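Checking a hand-held gripper before you collect demonstrations
by Hjørdis Solberg, Tarnen project notes

When we started teaching our arm from hand-held gripper recordings, I was so eager to get to the training part that I hurried through the setup, and I paid for it with a long October of relabeling. So please pour yourself a coffee and go slowly with me here!

Step 1. Look at the bare table first
Open the jaws, hold the gripper low over the table and save a still. Both fingers should show in the lower part of the view, one on each side, with plain tabletop in the gap. Wood grain is lovely for camera tracking - all those fine lines give the software something to hold on to - but watch for washed-out patches where the grain fades, and move your lamp if they get large.
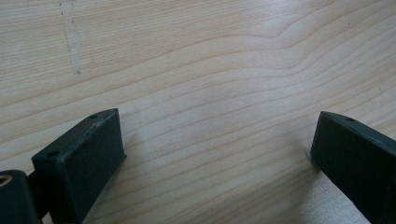
Step 2. Bring in the objects and check the pads
Set your objects toward the far side of the table, so that each recording begins with a proper reach. We like a box and a cylinder in clearly different colors. Then open the jaws wide and look closely at the rubbery pads on the inner faces. The left one has frayed bits hanging along its bottom edge, and I would trim or replace a pad like that before recording anything you mean to keep. 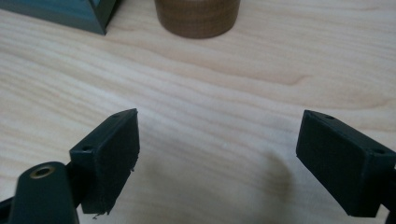

Reading time: 2 minutes

Step 3. Record a short trial batch
Reinaldo Aguiar and I do 35 recordings, train a small policy overnight, and only then go on to the full set (ours came to 3,132). If the trial policy closes too early, go back and check your gripper width readings first.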